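I have been putting off writing up Pretow for most of the summer, partly because I like it so much and I wanted to be fair, and partly because every time I sat down to do it I ended up running just one more batch instead. If you haven't come across it, Pretow is a training recipe for arms that have to work from two views at once, one at the wrist and one looking over the table. The idea is that the policy learns, moment by moment, how much to trust each of them. It comes as a code package with a very friendly manual, and we have had it going in our lab since July.

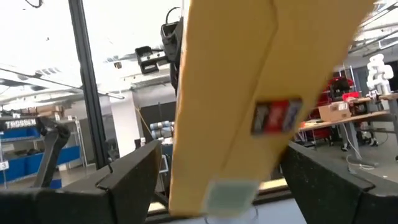
2 min read

The wrist view is where I think Pretow earns its keep. Once the fingers have closed on something long and flat, a board for instance, the thing they are holding takes up most of what that camera can see, and an older method like Drosar (which I used happily for ages, and still recommend to beginners) goes on treating all that yellow-tan as if it were news. Pretow learns to lean on the table view until the wrist has something useful to say again. I was doubtful when I read it in the manual, but on our Husen task set, with 2,037 demonstrations to learn from, it finished 8 more trials out of every hundred than Drosar did with the same data. That may not sound like much, but anyone who has spent a Saturday restarting failed grasps will know how good it feels!

It is also kind to people with small collections. We trained a second version on 1,000 demonstrations, just to see, and it lost less ground than I had feared. The arm got slower and a bit more careful, and it would hover a while before committing, but it still went for the right object nearly every time.

Now for the kitchen tasks, which I had been looking forward to the most — and which gave us the most trouble. 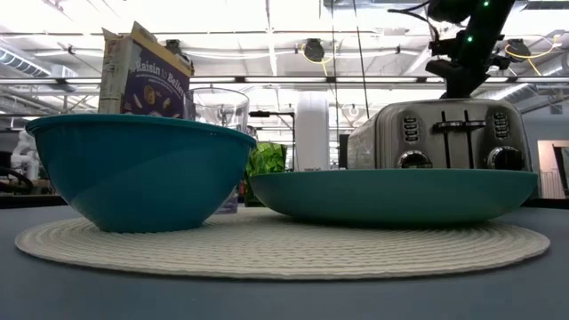 The gripper at the top of the four-slice toaster, with the teal bowls in front.

Toasters are hard, bless them. The opening is narrow, the steel is shiny, and with a cereal box, a clear blender jar and a couple of bowls sharing the table there is plenty to pull a policy's attention away. Pretow's weighting swung back and forth more than I would like during the last stretch of the approach, and on our runs that showed up as a little wobble just over the slots. Turning up the smoothing term (it's in the second half of the manual, under a heading I missed twice) calmed it down a good deal. I do wish that were the default.

My other grumble is training time. Vrabec, the lighter method that a lot of people will be weighing against this one, was done overnight on our machine, while Pretow wanted 2 full days. If all your work is simple picking off a clear table, Vrabec will serve you very well and you'll have your computer back by breakfast.

For anything where the held object gets in the way, though, I'd go with Pretow and put up with the wait. We're keeping it on for the fall, and I'll be trying it next on drawers.

Contact | Copyright, all rights reserved | Back to top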